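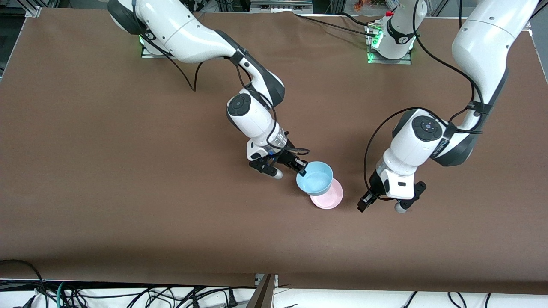 3.2 Tableware and surface

We kept the set small. One bowl, light blue, matte, and one shallow dish in pale pink with a raised rim and a lighter center. Both from the Kornerier children's range, picked by the second author for color more than for shape. The table is covered in smooth brown material, so either piece stands out well against it. In Fig. 2 the same tabletop covering is not recognizable and we make no use of that view for color.

The task is plain nesting and clearing. Bowl goes over the dish, or bowl comes off the dish, or both go to the side. Three start layouts, 200 trials per layout. Side by side, overlapping, stacked. Overlapping is the awkward one - the bowl covers part of the dish and people asked to rate the layout did not agree on wether it counted as stacked. Politis wanted it split into two classes. We left it as one, see Section 5.

Notes on the pieces. The bowl rim is the only part worth holding. The dish is low and has little to get hold of, so in clearing trials the bowl is always moved first. Dishes with a rim under 5 mm were dropped after the pilot at Cumedmont. Plates were dropped too, same reason. Cups were never in.

3.3 Plain views

A good share of the close views hold no tableware at all. Earlier work on table clearing (the Tsakiris set, for one) throws these out. We keep them. A person wiping down a table spends plenty of time looking at nothing much, and an annotator needs a label for that. Ours is "plain", used when no bowl, dish or edge can be made out. Shading alone does not count as an edge. 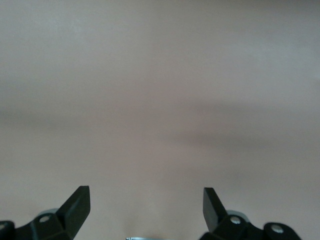 Figure 2. Close view labeled "plain". Pale surface, soft darker band across the middle, no tableware.

Bands like the one in Fig. 2 gave the most trouble. Two of our annotators first marked them as a rim, a third as a fold in cloth. After Adjei rewrote the guide most of this went away - the rule now is that a line must be sharp on at least one side. We relabeled 700 views under the new rule. The old labels are kept in a seperate column for anyone who wants to compare.

Color names in the labels are everyday ones: blue, pink, brown, beige. No attempt at calibration. Lighting was left as found in the Brellero room, shades and all, and pale tones drift toward pink in some views and gray in others. For that reason "beige" and "pink" are merged in the scoring of plain views but kept apart for tableware.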